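Part-time help wanted - Ambrose Coffee Cart, Paltar

We need one more person for weekday mornings at the cart outside the Gistanetti building. 27 hours a week, 6 am start, done by early afternoon. Pay is $495 a week plus your share of tips.
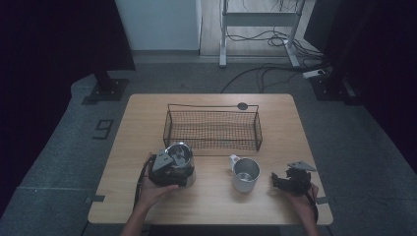

You would be taking orders, making drinks, washing up, restocking cups and lids. Some lifting, milk crates mostly. Experience nice but not needed, we'll train you teh first two weeks (paid). Food handler card required before you start - we cover the fee.

Must be ok with cold mornings. And with regulars who talk. 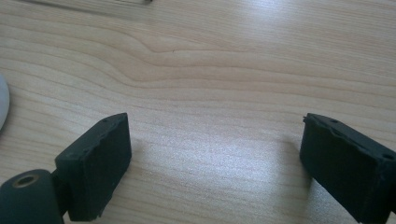 No car needed, the Udero Street bus stops right there. Parking is bad anyway. Free coffee on shift, bag of beans every month.

To apply send a few lines on yourself and what mornings you can do. Resume if you have one, no cover letters please. One reference, work or school. Apply by February 7, 2021, interviews the week after.

Ask for Nicanor Gallegos at the cart, best after the morning rush. Text is fine to.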